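Section 4. Setting up Testora for a festival premiere

This section covers ticket scanning for a one-night screening. It was revised on January 8, 2021, after the Dronden short film weekend, where half of what the old guide promised didn't happen.

Before you start
You need the venue's seating plan, a list of press and guest seats, and a login with house rights. The sales page says set-up takes minutes. Plan on an afternoon.

1. Open Events and choose New Screening. Leave "Smart Capacity" off. It claims to predict no-shows, and we have yet to see it do so.

2. Enter the real number of seats. The Kurken hall is listed in the venue library as 143. Check that against the hall's own plan, as the library has been wrong before.

3. Block the guest seats by row and number. For a gala we hold 49. Do not use the "Auto VIP" button — it picks seats by price, so your director may end up behind the sound desk.

4. Set the door time and the film time separately. If you fill in only one, Testora copies it to both.

5. Save, log out, log back in and look at the screening again. A green check mark means the form was sent. It doesn't mean the seats were blocked.

Caution: Changing the hall after sales open wipes the seat blocks. There is no warning and no undo.

Testing the scanners
6. Print one ticket of each type and scan it at the door you will use on the night. A scan in the office tells you very little about the lobby.

7. Scan the same ticket again. You should get a red screen. If it turns green twice, reload the guest list and repeat.

Note: The battery meter tends to flatter. Charge any scanner showing less than 80, and keep a paper list at the door whatever it shows.

8. For a double bill, such as the Oláh retrospective planned for April, make two screenings. The "Linked Films" option exists, but we can't recommend it.
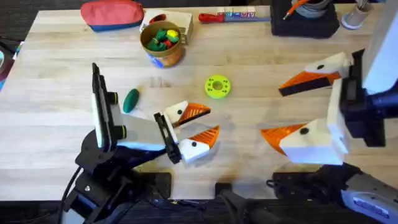
Marisol writes that step 7 didn't go that way for her: the second scan stayed green until she signed the scanner out and back in, and reloading the list did nothing.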